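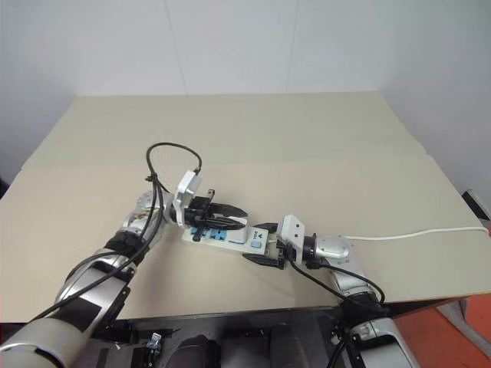 Bimanual Manipulation Software, lecture notes 6
October 14, 2019
Notes by Shakuntala Yadav. Typed up fast, corrections welcome

Topic: two arms, one rigid object. Where the control stack changes and where it doesn't.

Recap from last time
Single arm pick. Perception gives object pose, planner gives a path, controller tracks it. If the pose is off by a few mm the fingers comply or the object slides and you mostly get away with it.
With two arms on the same part you don't get away with it. Closed chain. Any error between the two gripper poses turns into internal force on the object. Stiff position control on both sides = bad idea.

Running case: power strip
Long, rigid, white, cord out of one end. Left gripper closes on the middle, right gripper comes in at the end with one finger either side. We will use this all the way through, also in the homework.

1. Perception
Camera on the wrist sees the part close up, head camera sees the whole table. Do not fuse them blindly. Once the fingers close the wrist view is mostly finger.
- White part on pale beige board: low contrast, depth edges are noisy. Segment on color first. The blue outlets are a good anchor, so is the light-blue switch.
- Orientation matters. The row of outlets gives you the long axis but not which end is which. Switch breaks the symmetry. Students forget this every year and grab the wrong end.
- Cord: treat it as a keep-out region. Do NOT try to model it as part of the rigid body. In Linitz the call is add_soft_obstacle, inflate by 10 mm.

2. Planning
Order of grasps. One arm is the leader (holds), other is the follower (approaches).
Leader grasps first, then re-estimate pose, THEN plan the follower. Planning both up front from the first pose estimate fails because closing the leader moves the part. A little tilt is enough to miss.
Sturnico plans each arm separately and then checks the pair. Quick but it can return two good paths that cross. Always turn on the pair check for the swept volume, not only the end points. It is off by default, dont ask me why.
Planner budget: 2000 samples per arm. If it hasn't found anything by then, change the grasp candidate instead of raising the number.
Cables on the arms themselves: the collision model has the links only. A cable standing up in a loop near the wrist is not in the URDF. Add a capsule by hand, or limit wrist roll. Most of our weird stops last April came from this.

3. Control
State machine, keep it boring:
APPROACH_L > CLOSE_L > RELOCALIZE > APPROACH_R > CLOSE_R > COUPLED
Before COUPLED: each arm has its own impedance controller, own target.
In COUPLED: one object frame, both gripper targets computed from it. Command the object, not the hands.
Relative pose gets stored at the moment CLOSE_R finishes. Use measured joint positions for this, not commanded ones. If you store the commanded pose the arms will fight from the first tick.
Gains: leader stiff, follower soft along the long axis of the part. Start with the follower at 50 percent of leader stiffness and go down from there.
Force limit on the internal component only. Gravity load is fine, squeeze or stretch is not. See the decomposition on the board (grasp matrix, null space part). Will be on the exam.

4. Failure handling
Follower closes on nothing: open, back off along the approach direction, go to RELOCALIZE. Leader keeps holding.
Leader slips: everything stops. No clever recovery, the object frame is no good any more.
Timeout in CLOSE_R usually means a finger is sitting on top of the part. Check gripper width before you blame the planner.

5. Tooling
Thakur for logging. Log both arms on the SAME clock. We had two log files with separate time stamps for a whole semester and the force plots were useless.
Replay in Follness before you run on hardware. Replay shows the state transitions next to the wrist images, so you can spot a late RELOCALIZE right away.
Name your runs. "test_final2" is not a name.

Homework
a) Write the transition guards for CLOSE_R. Include gripper width and the timeout.
b) Given the two stored gripper poses, write out the object frame to gripper transforms. Check that they invert propperly.
c) Take log 6 from the course folder and find where the internal force starts to climb. One paragraph, one plot.

Reading: handout on grasp matrices, first half only. Next time: regrasping, and handing over from one arm to the other.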